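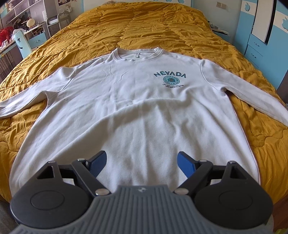
Fig. 4.1 White sweatshirt, face up on a quilted bed, hand-held gripper.

Chapter 4. Gathering Examples

Folding a shirt. Easy for you, hard to write down as rules. So we don't write rules. We show the system what folding looks like, again and again, and let it work out the pattern. Each showing is one example (also called a demonstration, see Chapter 2).

What goes in an example? Camera view from the tool, the path of the hand, how far the fingers are open. Start to finish. A start where the garment lies flat, a finish where it's folded, and every small motion in between. Skip the middle and the example is useless.

The running case in this chapter is the Srisuk set: 800 examples, gathered by Tiburcio Sandoval and Severino Sepúlveda for the Viria project. Real bedrooms, not a lab bench. 500 went to training, 200 were held back for testing, the rest were thrown out. Why thrown out? Section 4.3. Bad grips mostly, and a few where the recording stoped early.

Soft things are the trouble. A box has one shape. A sweatshirt has as many as you like, and a sleeve laid across the body changes what the next grip should be.

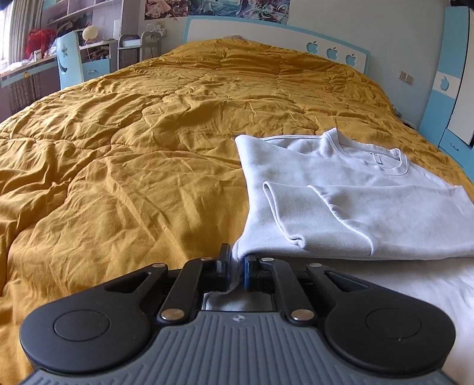
Does every example have to be a perfect fold?
Small mistakes are fine if the person fixes them before the end, becuase the system then sees how to recover as well.

4.1 Before you record

Pick the task first. Write it in one line: "fold the sweatshirt, sleeves in, then in half." Everyone who records gets the same line. Then vary the rest, garment, bed, light, starting pose. Keep a log as you go, one row per example, filled in right after the take.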